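Ticket: Laundry tub and kitchen sink backing up, unit 2, Cesside
Opened by: Cherry Mae Espiritu
Assigned to: Gerardo Salazar
Status: Resolved, watching

Hi Gerardo, me again! Sorry for the long one, but last time you said more detail was better, so you've only got yourself to blame.

The kitchen sink started going down slowly a bit before tea last night, and by the time I'd rinsed the pasta pot there was grey water coming up in the laundry tub.
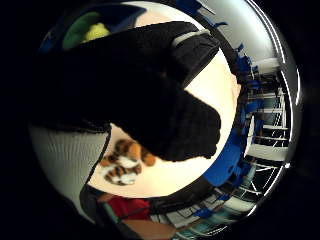
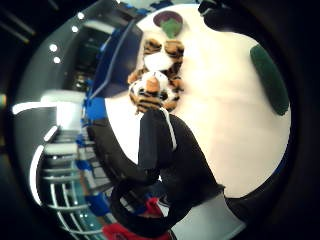 Black glove and plush tiger in both.

Anyway, the drains. What I've tried so far:

6.40 pm — Plunged the kitchen sink with the overflow blocked off by a wet rag. Lots of gurgling from the laundry, no change to the level.

7.05 pm — Took the trap off under the sink (bucket underneath, I learned that one in July). Bit of gunk and a teaspoon, otherwise clear. Put it back, new washer, no drips.

7.30 pm — Kettle of hot water and dish soap down the laundry tub. It dropped a couple of centimetres and then sat there sulking.

8.15 pm — Went outside and lifted the grate on the gully by the back steps. Full to the brim and smelling like an old chip shop. Shower and toilet are both fine, so I'm guessing the blockage is in the kitchen and laundry branch, before it meets the main line.

I haven't put any caustic down. Costello downstairs offered me a bottle and I said no thanks, you'd kill me.

Cherry Mae

Reply from Gerardo, 8.10 am
Good call on the caustic. Please don't run the washing machine. That branch is the old 100 mm clay under the path and it's got a flat spot, so grease settles in it. I'll bring the jetter up this morning.

Update from Cherry Mae, 11.50 am
Well, that was disgusting and I watched the whole thing. Gerardo fed the hose in from the gully and hit something solid a few metres along. Out came a great pale lump of fat and wipes, which the kids next door have named Fatberg and wanted to keep (no). After that he ran the camera through and the pipe was clear to the junction, with one hairy joint where the roots are getting in.

I ran both taps flat out for ten minutes afterwards and did a full load of towels. Gully stayed low, tub stayed empty, no gurgling. Heaven!

Still to do:
Root cutting at the bad joint. Quote came in at $266 and the owner has okayed it.
Strainer for my sink. I've ordered one from Dister, so leave that with me.
Note to all the units about wipes. I'm happy to write it — nicely, I promise.

Can you leave this open until the roots are done? If it backs up again I'll add to this ticket so it's all in one spot.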